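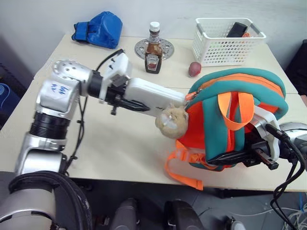 ok thread on walking kids to school bc three people asked me in the pickup line and I can't type this out three more times. long. sorry

1,573 likes
150 comments

background for anyone new: our bus stop got dropped in March. Zolirel runs the buses for the district and they redrew the routes and everybody on our side of Grasso Avenue is now "inside the walk zone." letter came home folded up in a reading folder. found it Saturday. it started Monday

I was mad for a week. made calls. I'll get to the calls. but meanwhile two kids, second grade and kindergarten, had to get to Mirer Elementary by 7:50 and I have to be on a train at 8:20

first morning I drove. DO NOT drive. the drop off line backs up past the dentist and then people start doing U-turns in the dentist's lot and then the dentist comes out

14 shares

so we walk. on paper it's 19 minutes. with a kindergartner it is a half hour, and if it rained overnight and there are worms, add more. plan for worms

things I'd tell myself in March, no order

leave at 7:10. not 7:15. I don't know what happens in those five minutes but at 7:15 you hit the light at Grasso wrong, then the garbage truck, then everyone's running and somebody cries. usually the little one. once me

shoes by the door the night before. BOTH shoes. I check now. I pick them up and look at them like a customs officer

coats are a fight you can lose. mine won't wear his until he's cold, fine, I carry it the first two blocks and then he asks for it. used to spend ten minutes on that in the hallway every day

breakfast: sitting down, at home. tried the walking breakfast. banana on the sleeve, banana in the hair, and then she stops walking to chew. she cannot do both

31 comments

someone asked about the route. google gives you Grasso the whole way. don't take it. sidewalk quits after the tire place and you end up on gravel with trucks right next to you

go up Linden, over on Fourth, come down behind the library. longer but there's sidewalk all the way and only one real crossing. plus there's shade which I did not care about until it got hot and then cared about a lot

the one real crossing is Fourth and Grasso and that's the one I'd think hard about. walk signal is short. I timed it w/ my phone. an adult makes it fine, a six year old looking at a dog does not

no crossing guard there. there used to be one. Mr. Bassi (Adelmo, if your kids had him, you know) did that corner for years and retired and the spot never got filled. I asked, was told the position is "open." open how. where do people apply. still waiting on that one

62 shares

ok the calls

called Zolirel. they said the district sets the zones. called the district. they said Zolirel draws the routes. called Zolirel back, got hold music, it was kind of nice, and then got cut off

what worked better was asking for the walk zone rule in writing. the rule says distance but there's ALSO a line about hazardous crossings, and if a crossing is listed as hazardous the kids past it keep the bus. nobody had put in for ours. so we put in for ours

Carmela Testa down the block used to do insurance paperwork for a living and she read that form like it was a menu. got it filled out in one evening. if you have a neighbor like that bring them soup

it wants: a map, which kids, which hours, what's wrong with the crossing. and signatures. we got just over 200. most of them at the laundromat bc people there are sitting down and bored and will talk to you

status: filed. "under review." will update when there's something

88 comments

someone in replies says why not just get the kids on Fluno, that carpool app. we tried it! the idea's fine. problem is on our street there were 2 families on it and the other one leaves at 6:40 because the dad starts early. my kids at school at 6:50 in the dark, no

if your street has more people on it give it a try. genuinely. my sister loves it

what we have now instead is a group text and a time. that's all it is. 7:10 at the Testas' steps. if you're there you walk with us. if you're not, we leave. we don't knock. knocking was killing us

started w/ my two and Carmela's grandson. then the Jara kids, then the twins from the yellow duplex, some days more, some days it's us three in the rain

grownups trade off. Maximiliano Jara has Tuesdays and Thursdays, I've got the other days except when Loredana takes Friday. on Jara days they get there early because he walks like he's catching a plane and the kids think it's hilarious

rule for whoever's walking: one adult in back. everybody wants to be in front w/ the fast kids. back is where stuff happens. back is where someone has sat down to look at a bottlecap

22 shares

a few of you asked about walking home. I can't do it, I'm at work. Loredana Gatti does pickup for our bunch and I do her son in the mornings plus I mow her strip of grass. no money, it works. the after school program at Mirer has a waiting list, get on it even if you think you won't need it, it moves in the fall

put pickup names on the school card. all of them. the office will not hand over a kid because you know them from church. they're right not to but it'll be a bad afternoon if you didn't do the card

rain. ok. umbrellas are no good for little kids, they joust. hood plus boots, dry socks in a bread bag in the backpack. the bread bag thing is from my grandmother and it's the best thing on this list

check the backpack on Sunday. all the way to the bottom. I'm not going to say what I've found down there but some of it had been fruit

also weigh what they're carrying in your hand before you leave. my second grader was hauling a library book about sharks, hardcover, huge, back and forth every single day for two weeks. wasn't reading it. "just in case"

I told her one book. she picked the shark book

41 comments

dark mornings: coming up again after the clocks and I've been thinking about it. reflective tape, the hardware store kind. 150 inches on a roll (I got the short one), did four kids' jackets and had a bit left. stick it on the arms and the backs. iron on if you want it to survive the wash, the stick on stuff peeled by Thanksgiving

flashlights: give them to no one. or give one to the adult. we had a week of flashlights and it was all faces

ice: Linden doesn't get shoveled in front of the empty house. I take a coffee can of sand. been meaning to call the city about it, haven't, if somebody else wants that one please

dogs. there's the brown one on Fourth that barks like the end of the world. fenced. gate latches. I went and looked at the latch myself. kids cross over to the other side there anyway and I let them, it's their walk

Wakana Kudo teaches kinder at Mirer and told me she can tell which ones walked. they come in loud and then they settle. the ones from the car line come in quiet and get loud at ten. she said it's not science. I'm putting it here anyway

17 shares

stuff I didn't expect. I know people's names now. I lived on this street four years and knew, what, the guy with the leaf blower. now I know who had surgery and whose kid is learnig trombone (we all know that one)

and my daughter talks. at dinner I get "fine." on Fourth street at 7:25 I get the whole thing, who isn't friends, what the sub did, whether fish sleep. I think bc I'm not looking at her

still want the bus back!! both are true. there's a grandma on Grasso w/ a bad knee and three kids to get in and "it's a lovely walk" is no help to her. we pick hers up on the way now but that only works as long as we keep doing it

so if you live in the zone and didn't sign, the sheet is still at the laundromat, on the clipboard by the change machine. pen's on a string. somebody took the first pen

52 comments

adding bc it's come up in replies twice: yes kids can scooter, school has a rack by the side door, not the front. lock it. and no they can't leave helmets in the classroom, there isn't room, they clip on the bag

adding again: for the person asking about a second grader going alone. I don't know. mine isn't. not with that crossing. some third graders do it in pairs and they look fine to me. you know your kid

also I said 19 minutes earlier, that's from my house. from the duplex end it's less

ok that's my stop. will post when the review comes back. Carmela is calling them Tuesday

9 shares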